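Notebook, Clamuditz garment task
2022-02-02

Second set of hand-held demos. Target for the set is 200 episodes, both grippers in use, same labels as before. Work is at floor level in the bedroom again, with the bed along the back.

Opened the log and went straight to the flat-start version: towel down first, orange top on it, collar away from the operator. Start positions vary a little each time, as agreed with Honeck. No tape marks.
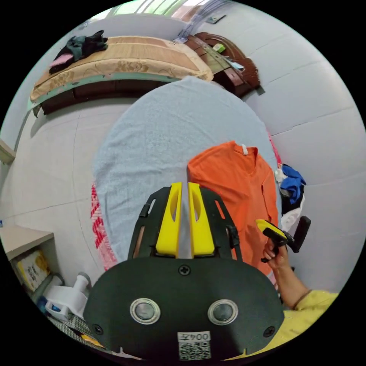 Rule for both hands: fingers fully open before the approach, close on the cloth, wait a beat, then move. Short waits are fine. Long ones end up in the training data as hesitation, and the Wojcik policy copied that faithfully in August. Keep the other clothes out of the working area but leave them in the room. We want the clutter.

Daylight from the window is strong. Exposure left on auto for now, to be checked on the pale cloth before the next set. 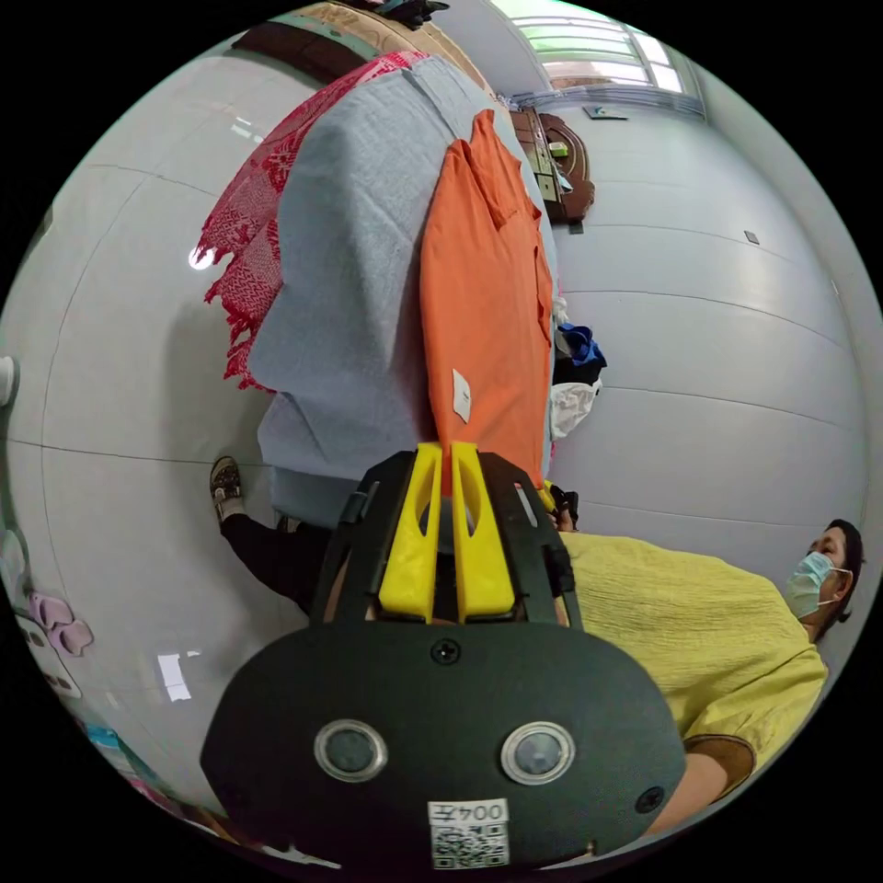 Regrasps stay in if the operator recovers inside 2 seconds. Anything longer gets flagged and cut. 8 episodes flagged so far, mostly double layers picked up where one was wanted. Replay on the Narnedeo arm will be worse for this, as its fingers are stiffer than a person's wrist is.

Running total for the task stands at 2,161 episodes, flagged ones included.

To do:
- recheck time sync between left and right before upload
- wipe the finger pads
- ask Honeck whether sleeves count as a separate grasp label
- short trial on the arm with this set only, no mixing with the August data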